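The Long, Slow Burn of the Backyard Hot Sauce

Everyone I know is making hot sauce now. They used to make sourdough, and before that they made kombucha, and a few of them still have the kombucha, in a closet, doing something. But the jars on the counter this year are full of peppers, and if you go to dinner at anyone's house you will leave with a small bottle and an obligation.

I have eleven of these bottles in my refrigerator door. One is called Regret. Two are called Dragon something. The best one has no label at all and came from a neighbor who grows her own peppers in old paint buckets and refuses to discuss the recipe, which I suspect is just peppers and salt.

It usually is just peppers and salt. That's the embarrassing part of the hobby. You chop the peppers, weigh them, add a little salt by weight, keep everything under the brine and leave the jar alone for a couple of weeks. Then you blend it with some vinegar and tell people about it for a year.

The telling has gotten elaborate. At the Driltov Pepper Fair, held every May in a parking lot behind a tile showroom, I stood in line for tasting cups with 300 other people who had all chosen to spend a warm afternoon in pain. The vendors had banners. They had origin stories. A man in a leather apron told me his sauce had "a conversation with the back of the throat." I tried it. It was more of a shouting match, and I lost.

The fair has a contest for home cooks, with 12 finalists and a prize that consists of a ribbon and a case of empty bottles, so that you can go on doing this. The judging is held at three in the afternoon, when the asphalt has had time to warm up. Milk is available for a dollar. By four it was two dollars, and I paid it.

What surprised me was which sauce won. The extreme entries, the ones poured with an eyedropper by someone wearing gloves, went home with nothing. The ribbon went to a mild red sauce called Elia, made with sweet peppers, a few hot ones and a lot of roasted garlic. It tasted like food. You could have put it on an egg without signing anything.

I asked one of the judges about this while she was eating a plain cracker with great concentration. She said that after the fifth sauce you can't taste heat anymore, you can only measure it, and that every year the same thing happens: the loud ones knock each other out and somebody's nice garlic sauce walks up and takes the ribbon. She had been judging long enough to bring her own crackers.

So I went home and tried to make a nice garlic sauce. I bought long red peppers at Koskela, the grocery near me that stacks its produce in pyramids and glares at you if you take one from the middle. I bought a scale. I bought a set of glass weights from Allevon, to hold the peppers down, and they are handsome enough that I've considered leaving them out when company comes.

The first batch grew a white film, which the internet told me was either harmless or the end of me. I threw it out. The second went fine until I opened the jar too fast in a white kitchen. The third is in the refrigerator door now, making it an even dozen in there, and I've been giving the rest away in small bottles to people who didn't ask.

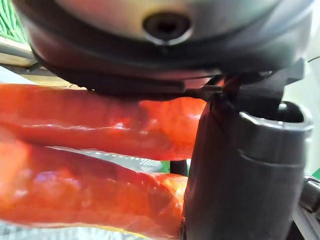

Picking a Pepper You Can Live With

If you want to join us, start mild. Fresno peppers are easy to find and friendly. Red jalapeños are good too, if your store carries them past the green stage. Use mostly sweet red peppers with two or three hot ones per jar, and you can always go up next time. Going down is harder, and mostly involves more carrots than you'd planned on.

Buy them firm, with tight skin and green stems. Wear gloves for the hot ones, even if you feel silly, and take out your contact lenses before you start chopping. Crush the garlic and put in more than you think.

Then screw the lid on loosely and set the jar on a plate. It will leak a bit. Mine leaked onto the scale, and now everything I weigh smells faintly of lunch.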